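Zuletzt aktualisiert: Juni

Startseite Themen Gespräche Werkstatt Archiv Kontakt

Erst die Regel, dann die Bewegung

Wenn Lilian Mwaipopo von Sicherheit spricht, redet sie zuerst über Dateinamen. Sie leitet bei Grodow die Prüfstelle für mobile Roboter mit zwei Armen, also für Maschinen, die in Küchen und Wirtschaftsräumen Türen öffnen, Klappen anheben und Dinge von einem Platz zum anderen bringen sollen. Bevor eine solche Maschine in einen echten Raum darf, durchläuft sie bei Grodow einen simulierten. Welche Regeln dabei gelten, steht in einem Hausdokument, das intern Nerkier heißt und inzwischen in der fünften Fassung vorliegt.

„Die erste Fassung hatte zwei Seiten“, sagt Mwaipopo. „Da stand im Wesentlichen drin, dass man vorsichtig sein soll. Damit kann niemand prüfen.“ Die heutige Fassung ist deutlich länger. Sie legt fest, was vor einem Lauf dokumentiert sein muss, wann ein Lauf abgebrochen wird und wer ihn freigibt. Am Anfang steht die Benennung. Jeder Lauf bekommt einen Namen, aus dem der Raum, die Aufgabe und die Version der Steuerung hervorgehen. „Wir hatten Ergebnisse, die sehr gut aussahen, und konnten nach einem halben Jahr keiner Steuerung mehr zuordnen, von der sie stammten. Die haben wir weggeworfen.“

Mit am Tisch sitzt Muthu Alva. Er baut die Räume, in denen geprüft wird. Vorher hat er bei Traltimeck Förderanlagen programmiert, wo ein Zaun die Menschen von der Maschine trennte. „Mit Zaun ist vieles einfach“, sagt er. „Man regelt die Tür im Zaun, und dann hat man schon eine Menge geregelt. Im Haushalt gibt es keinen Zaun. Da muss man die Bewegung selbst regeln.“

Alva hält seine Räume schlicht. Große Flächen, wenige Möbel, klare Farben. Auf die Frage, ob das nicht zu weit von einer echten Küche entfernt sei, antwortet er, dass es darauf ankomme, was geprüft werde. Geht es um die Erkennung von Gegenständen, braucht er mehr Details. Geht es um Abstände und Kontakte, stören sie eher. „Dann sucht man zwei Tage nach einem Fehler, und am Ende lag es an einem Schatten.“

Ein großer Teil der Regeln betrifft Arbeiten über Kopfhöhe der Maschine. Hängende Möbel sind nach Mwaipopos Erfahrung der Fall, in dem Vorführungen am besten und Prüfungen am schlechtesten ausgehen. Der Arm kommt von unten, der Greifer sieht die Kante oft nur schräg, und wenn etwas nachgibt, fällt es nach unten. Nerkier verlangt deshalb für jede Aufgabe dieser Art eine eigene Freigabe, auch wenn der Roboter dieselbe Bewegung in Tischhöhe schon beherrscht. 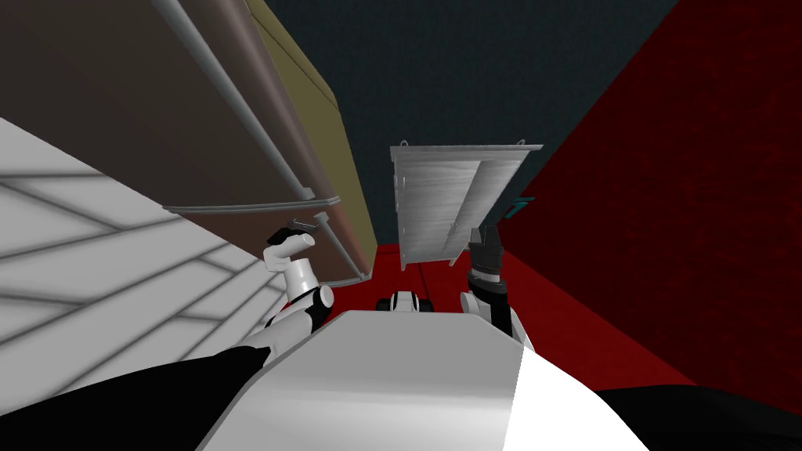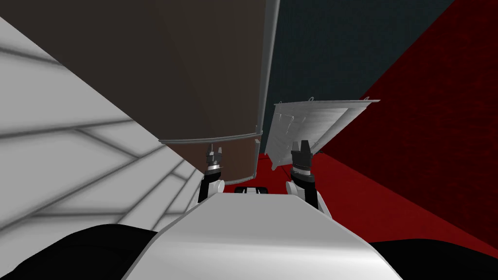
Beide Arme zugleich zu bewegen, ist nach dem Regelwerk erlaubt, aber an Bedingungen gebunden. Für jeden Arm wird ein Arbeitsbereich festgelegt. Überschneiden sich die Bereiche, muss einer der Arme Vorrang haben, und das muss vor dem Lauf eingetragen sein. „Früher haben wir das die Steuerung entscheiden lassen“, erzählt Alva. „Sie hat das meistens ordentlich gemacht. Aber wenn man hinterher fragte, welcher Arm hätte warten müssen, gab es keine Antwort. Die Frage war nie gestellt worden.“

Mwaipopo ergänzt, dass der Vorrang während eines Laufs nicht gewechselt werden darf. Manche Entwickler halten das für zu streng. Sie weist darauf hin, dass man einen Lauf jederzeit beenden und mit anderem Vorrang neu beginnen kann. Das kostet in der Simulation wenig und macht die Protokolle lesbar.

Beim Abbruch kennt Nerkier vier Gründe: unerwarteter Kontakt, Verlassen des Arbeitsbereichs, Verlust der Sicht auf den Greifer und Überschreiten der Zeit. Am häufigsten gestritten wird über den dritten. Die Sicht aus dem Kopf der Maschine nach unten ist bei vielen Haltungen durch den eigenen Rumpf oder die Schultern eingeschränkt. Wie lange ein Greifer verdeckt sein darf, bevor der Lauf endet, hat die Gruppe lange beschäftigt. Jetzt steht für jede Aufgabe ein eigener Wert im Prüfblatt, und wer ihn ändern will, muss die Änderung schriftlich begründen.

„Am Anfang haben die Leute den Wert einfach hochgesetzt, wenn ein Lauf nicht durchkam“, sagt Mwaipopo. „Das ist menschlich. Man will ja fertig werden. Heute sieht man die alte Zahl neben der neuen, dazu den Namen. Seitdem wird viel weniger geändert.“

Was nach einem Abbruch geschieht, ist ebenfalls vorgeschrieben. Die Maschine hält an und bleibt stehen. Sie fährt nicht selbsttätig in eine Ausgangsstellung zurück. Alva hat diese Regel durchgesetzt, gegen einigen Widerstand. Eine Rückfahrt sieht aufgeräumt aus, kann in einem engen Raum aber mehr Schaden anrichten als die ursprüngliche Bewegung. Wer den Arm lösen will, muss sich erst ansehen, woran er steht. „Hält der Greifer gerade eine Klappe, und er öffnet sich beim Zurückfahren, dann kommt die Klappe herunter. Das gilt in der Simulation genauso, und da soll man es auch üben.“

Auch die Bilder aus den Läufen unterliegen Regeln. Gespeichert wird die Sicht der Maschine, unbearbeitet, mit schiefem Horizont und allem, was am Rand hineinragt. Aufgehellte oder gerade gedrehte Fassungen dürfen in Vorträgen gezeigt werden, gehören aber nicht in die Prüfakte. Alva findet das selbstverständlich. Mwaipopo hat erlebt, dass es das nicht ist. Bei einem früheren Projekt mit der Firma Poojary wurden Aufnahmen für den Bericht nachträglich begradigt, und eine knappe Stelle am Ellbogen fiel dabei aus dem Ausschnitt. Der Fehler wurde erst beim zweiten Durchgang gefunden.

Wie weit eine bestandene Prüfung in der Simulation trägt, beurteilen die beiden etwas unterschiedlich. Mwaipopo sieht darin eine Erlaubnis, im echten Raum mit verringerter Geschwindigkeit anzufangen, mehr nicht. Für Alva hat sie auch einen eigenen Wert: Wenn eine Aufgabe schon im Rechner an einer Möbelkante scheitert, braucht man die Hardware dafür nicht zu belegen. Einig sind sie sich bei der Aufsicht. Die ersten Läufe am echten Gerät begleiten immer zwei Personen. Eine bedient, die andere hat die Hand am Halteknopf und sonst keine Aufgabe. Sie führt auch kein Protokoll.

An der nächsten Fassung wird bereits gearbeitet. Offen ist vor allem, wie mit Möbeln umgegangen wird, deren Maße im Modell nicht stimmen. Alva möchte kleine Abweichungen absichtlich einbauen, damit die Steuerung sich nicht auf genaue Maße verlässt. Mwaipopo ist dafür, verlangt aber, dass jede Abweichung im Prüfblatt steht. Der Entwurf liegt derzeit bei den Entwicklern, die Rückmeldungen sammelt Alva in einer Tabelle. Die längste Anmerkung darin betrifft bisher die Dateinamen.

Weitere Beiträge
Halteknopf: Wo er hingehört und wer ihn drückt
Prüfblätter führen, die auch andere lesen können
Vom Förderband in die Küche: Was sich übertragen lässt
Greifer warten: Fristen und Nachweise
Wann ein Lauf als wiederholt gilt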